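Home > Tables > Work and Craft Tables

Weltgate 118 Large Work Table

The Weltgate 118 is a large, heavy work table for sewing rooms, print shops, classrooms and packing areas. It has a pale top, a slate-grey edge band and dark charcoal legs. It is sold as a single piece and is meant to stay where you put it, although two people can shift it across a room with the supplied glides fitted.

The model was drawn up by Raimonds Strazds for a bookbinding workshop that wanted one big surface in place of several small ones pushed together. Joins between tables catch paper and cloth, and they never stay level for long. The first tables went to the binders in July, and the version on this page is the same apart from a thicker edge band and a change to the feet.

The top

The top is a smooth beige-pink color. We tried white first, and customers who cut white paper and white cotton all day complained that they lost sight of the edges. The beige-pink is light enough to read pencil marks on and it does not glare under strip lights.

The surface wipes clean with a damp cloth and a drop of dish soap. Dried craft glue lifts with a plastic scraper. Do not use steel wool, oven cleaner or acetone. The top is rated for 100 kg spread evenly. A hot iron or a soldering iron will mark it, so use a mat. Rotary cutters need a mat as well.

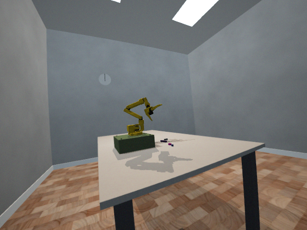 Weltgate 118, beige-pink top with slate-grey edge band and charcoal legs. Rendering.

The edge band is slate grey on every table we ship, and it can be replaced. If a corner takes a knock, order a repair strip and fit it with contact adhesive. Kevin Ccori in our parts office can tell you how many strips you need if you send him the serial number, which is stamped on the underside of the top. Allow 40 minutes for one long side, plus overnight for the adhesive to set.

Legs and feet

The legs are bolted to the underside with nine fixings each. Tighten them again after the first month of use. Each foot has a screw adjuster for uneven floors. Set the table in its final place before you level it, start at the lowest corner, and check with a long spirit level in both directions.

Felt glides come in the box and push on over the feet. They suit wood and vinyl floors. For carpet, leave them off.

Delivery and assembly

The table arrives flat on a pallet. The top will not go around a tight stair landing, so measure before ordering. Our driver brings the pallet to the first door on the ground floor. Carrying it upstairs can be booked as an extra through Roxana Sotelo at the order desk.

Assembly takes two people and some 40 minutes. A hex key is supplied, but a ratchet is quicker. Lay the top face down on a blanket, bolt on all the legs loosely, then go around again and tighten. Turn it over with one person at each end. Do not tip it up onto two legs.

Options

Under-top shelf (Randent), charcoal only
Clip-on cable tray (Zekis), long or short
Locking casters, set of four; adds 9 cm to the height
Edge repair strip, slate grey

The shelf and the casters cannot be fitted together on tables ordered before the change of feet. Call us if you are not sure which one you have.

Returns

Unassembled tables can be returned within 40 days in the original packing. Once the leg bolts have been fitted we can only take back a table that is faulty.

Filed under: Work Tables, Large Format, Made to Order

You may also need
Weltgate 100 Compact Work Table
Cárdenas Stacking Stool
Randent Under-Top Shelf
Zekis Cable Tray, Long
Cutting Mats and Table Pads

Contact the order desk | Shipping and returns | © Weltgate Tables. All rights reserved. | Back to top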